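Does metal really feel colder than wood?
By Fatemeh Asadi
02/04/2019

Put one hand on a wooden table and the other on a metal tap. The tap feels colder, doesn't it? So the tap must be colder. Everybody knows metal is a cold thing.

Well, everybody might be wrong. When someone tells you that everybody knows something, it is a good time to ask how they found out.

Suppose the table and the tap have both been in the same room all night. Nobody has run the water and the sun isn't shining on either of them. Tape a thermometer to each one and wait. You should get the same number twice, or so close that you can't tell the difference. I didn't believe this when I was at school in Lismont, so I tried it with a saucepan and a chopping board. I blamed the thermometer. Then I borrowed another one and got the same answer.

So why does your hand disagree?

Your hand is not a thermometer. It is warmer than the room, and when you touch something cooler, heat moves out of your skin and into that thing. What you feel is mostly how fast the heat is leaving. Metal lets heat travel through it quickly, so your skin cools down fast. Wood passes heat along slowly. The little patch under your fingers warms up and then very little else happens.

Scientists call a material that lets heat through easily a conductor. One that doesn't is called an insulator. Wool is an insulator too, and people say jumpers are warm. Are they? Leave one on a chair in January and measure it. The jumper makes no heat at all. It just slows down the heat that is trying to get away from you.

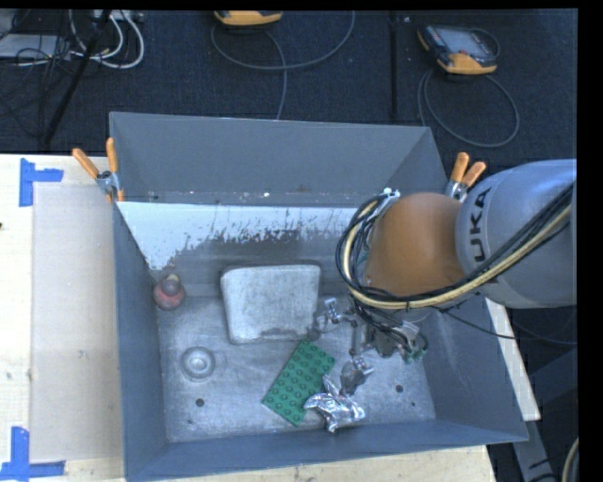
Metal bin, wooden tabletop. Which would feel colder to touch, if both had been in the room all night?

You don't have to take my word for any of this. Try it with two ice cubes of the same size. Put one on a metal baking tray and one on a wooden board, and guess first which will melt sooner. Most people choose the board, as it feels warmer. Write your guess down so you can't change it later!

Then watch. If your answer doesn't match mine, do it again with fresh ice, and check that neither the tray nor the board was near a radiator – that has caught me out before.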